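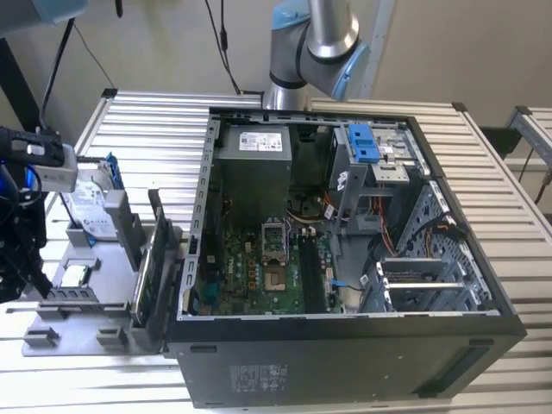
Photo: Fatos Dimitriou / Inero

5. Fitting the processor

Before starting, shut the computer down, unplug the power cord and lay the tower on its side with the side panel off. The socket is on the motherboard, below the power supply.

1. Touch bare metal on the chassis to discharge static.

2. Release the socket lever and raise the metal load plate until it stays open.

3. Hold the processor by its edges. Match the notches and the corner mark to the socket.

4. Lower it straight down. Do not slide it or press on it.

CAUTION: Never touch the inside of the socket. Bent contacts cannot be repaired under the Preltlow service plan.

5. Close the load plate and lock the lever. Some resistance is normal.

6. Keep the drive and power supply wires clear of the socket area before fitting the cooler.

NOTE: If the plate will not close, open it again and check that the processor is sitting flat.

Memory is covered in section 6. Replacement load plates are listed under part 142.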